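Home Shop Parts Solenoids Contact

Siltus Push-Pull Solenoids, Bag of 15

These little guys are a joy to build with! Give one a pulse and the plunger snaps in — perfect for drawer latches, marble runs or a homemade xylophone. Lachlan Kerslake wired up 93 of them for his player glockenspiel last June, and we still hum the tune.

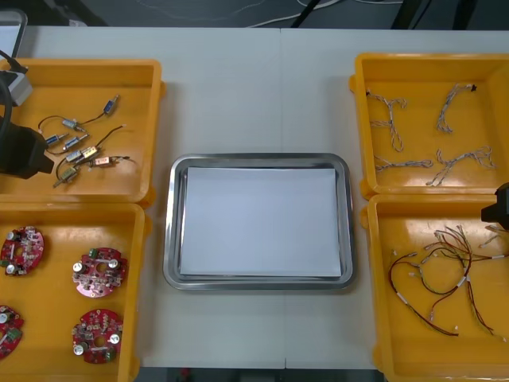
Leads come stripped and ready to solder. Add a flyback diode across each coil (Starix sells a nice pack of 500) and keep your pulses short.

Item 2274
15 shares 2 comments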